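Lillier Youth Running Club
Progress report to the Alipour Fund
February 14, 2025

Dear Solomiia Nazarenko,

Thank you once again for your patience with us, and for the kind note you sent over the holidays, which I read out loud to the whole coaching staff (they clapped!). It has been a busy winter and I am glad to have so much to tell you. We now have 60 young runners signed up, and the indoor practices at the Zumton fieldhouse have been full most evenings, even in the worst of the snow.

The biggest piece of your grant went to the new hurdles and the high jump mat, and both are in use. I had worried that our younger kids would be shy of the hurdles, but they took to them faster than their coaches did. We have spent $1,789 of the $4,000 so far, and the receipts are in the folder Norbert Hrnčiar mailed to your office.

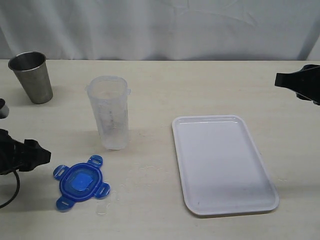

Our distance group is coming along nicely too. Several of them had never run a full 400 meters without stopping when they joined us in August, and now they ask for one more lap when I am ready to go home. The sprinters are working on relay handoffs, with a good deal of dropped batons and laughing, and I expect we will enter two relay teams at the Podex Invitational this spring.

One thing is behind schedule. The outdoor long jump pit still needs fresh sand, and the supplier cannot deliver until the ground firms up.

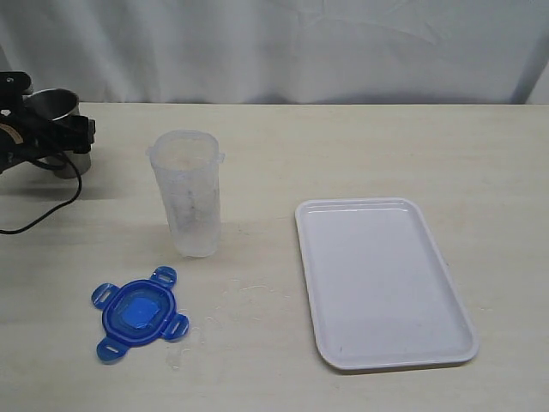
Will the delay at the pit change the budget?
The price we were quoted still holds, so the cost stays as planned and only the delivery date moves.

Please do come out and see a practice whenever you are free. The kids would love to show you their jumps, and I will save you a seat near the heater.

With warm thanks,
Norbert's fellow coaches and all of us at Lillier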